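3.2 Import des avis clients

Le module Flimora récupère les avis par lots de 200 – la limite fixée par notre serveur de test – puis les enregistre dans la base du site.

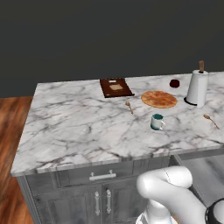
Sur les 1409 avis collectés en juin, 59 ont été rejetés à cause d'un encodage incorrect. Le filtre par note, réglé à 4 étoiles au minimum, est appliqué seulement à l'affichage.
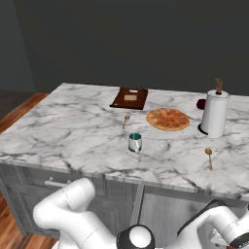

Figure 2. Îlot de cuisine en marbre blanc veiné de gris, avec un livre brun posé à plat (image de synthèse).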